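Trorberg lab adds play-kitchen tasks to its demonstration set

August 11, 2025

The Trorberg manipulation lab has started recording a new block of teleoperated demonstrations on its play-kitchen bench, the group said on Monday. The recordings will be used to train Sesamell, a policy that maps camera images and a short written instruction to arm motion.

The new block covers 18 tasks, with 200 demonstrations planned for each. Most are single pick-and-place moves, such as putting a toy vegetable on a plate or moving a can to the other side of the counter. Two tasks involve the sink and are scheduled last.

Operators work in shifts of 25 episodes, then swap. Object positions are changed by hand between episodes, and the written instruction is entered before the arm moves. Failed grasps are kept in the set and labelled as failures, a change from the lab's earlier practice of deleting them on the spot.

"The old set was too clean," said Jamie Hulme, who runs the recording schedule. "The policy had hardly any examples of a grasp going wrong, so it had no idea how to recover from one."

Brenda Whiteley, responsible for data checks, said clutter was the other gap. Earlier sessions used one object on a bare counter. The current layouts place several items close together, including see-through ones, so that the target can be partly covered from the camera's point of view. 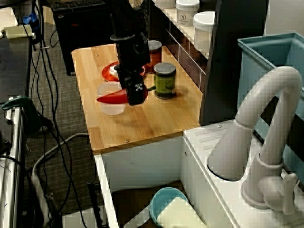

Checks and release

Each episode is reviewed once for a matching instruction and once for dropped camera images. Episodes that fail either check are set aside and recorded again at the end of the week. The review tool, Bite, was written in-house by Ivar Kvam and also stores the starting layout, so a policy can later be tested from the same positions.

Recording is expected to finish in December. The lab has not decided whether the failure labels will be part of the public release.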